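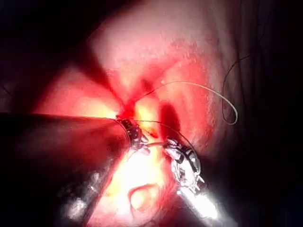

Curved needle between the two instruments, suturing part of a robotic case.

Forum: Operating Room Staff > Work Life
Topic: Robot in our OR, and where did my job go?

scrub_elina
Posted 25/07/2018
Hello all. My name is Elīna Kļaviņa, I am a scrub nurse at the Broltska hospital. English is my third language, so please be patient with me. We started with robotic surgery last September and we have now done 166 cases. Before this I stood next to the surgeon and I gave every instrument in the hand. I could see from the shoulder what he wants next. Now he sits at the console with his back to me and I look at the same screen as everybody.
I don't want to complain about the machine. I want to ask how the work was divided again in your hospitals, and if somebody asked you before.

theatre_mouse
Same at our place. I do more work now, not less. Draping the arms, changing instruments, checking how many uses are left on each one, and all the time listening, since the voice comes from a speaker. The first month I went home with a headache every day.

Hunt_B
I don't agree that this is automation. The robot does nothing alone. The surgeon moves, it follows. Calling it automation only makes people afraid for their jobs.

scrub_elina
Hunt_B, you are right about the movement. But for me the question is who is needed at the table. Our second assistant was moved to another room after 343 hours of training the rest of us on open cases. She found out from the schedule.

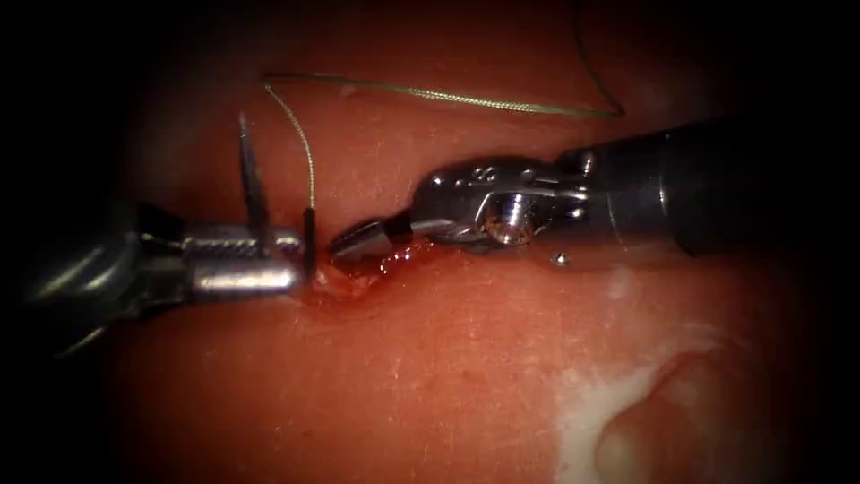

And the suturing part is where I feel it most. In open surgery I load the needle, I take it back, I cut the thread when he says. Now I load the needle only for the first pass through the port, and after that the surgeon turns it and takes it again by himself with the two instruments. I still do the needle count and I still must know where the needle is at every moment – but I know it with my eyes, no more with my hands.

Hunt_B
That is a fair point. I would still say "changed" and not "gone."

nada_k
I work in sterile processing, so I see the other end. The wristed instruments have many small parts and the cleaning procedure is much longer than for a normal needle holder. We got a new washer, the Plumilus, and no new person. When people say the robot saves staff, please come down to the basement.

theatre_mouse
nada_k, did you get training for it?

nada_k
One afternoon. The rest we read from the binder.

scrub_elina
Thank you, this I did not think about. I will go down and ask our own people how it is for them. Does anyone have a written list of roles for robotic cases, with the bedside assistant and the scrub nurse separated? Ours is one page and it says "as needed" in four places.

theatre_mouse
We have one, two pages. I must ask my manager if I can share it. Send me a private message so I don't forget.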